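Chapter 8
Shaped and Colored Steamed Doughs

Learning objectives
After working through this chapter, the student should be able to mix a plain and a colored dough of matching stiffness, shape a ribbed bun, and judge a finished bun on the plate.

8.1 Scope

Chapter 7 dealt with plain round buns. The present chapter covers buns shaped to resemble fruits and vegetables. The base formula is unchanged. The added work lies in coloring part of the dough, joining it to the white portion, and keeping the form through proofing and steaming.

A ribbed form is used as the first exercise. The lobes must meet at a small hollow on top, and the colored stripes must run outward from that point. Errors in spacing or rolling are easy to find on such a bun, and it is graded on a plain plate for that purpose.
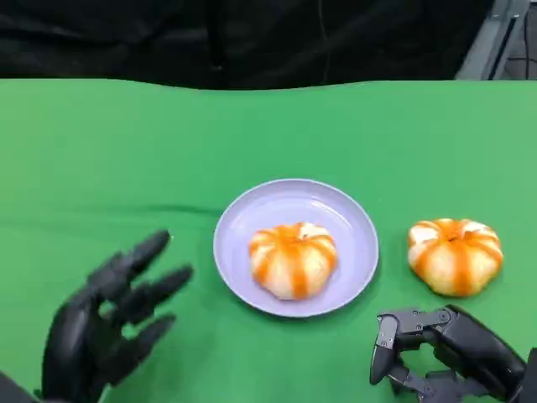

Color in a steamed dough is seldom uniform. Orange tends to stay deep in the grooves and to weaken where it borders on white dough. A gradual change of this kind is acceptable. Gray patches and split seams are faults and are treated in Section 8.4.

8.2 Matching the Doughs

Two doughs of different moisture expand at different rates. When a vegetable puree is used for color, its water must be subtracted from the liquid in the formula. Hsiao and Umali tested 470 buns in the Karnville teaching kitchen and traced more than half of the open seams to a colored dough that was too soft.

Both doughs are rested under cover for the same length of time before shaping. Press each with a fingertip. The marks should be of equal depth and should fill back at the same speed.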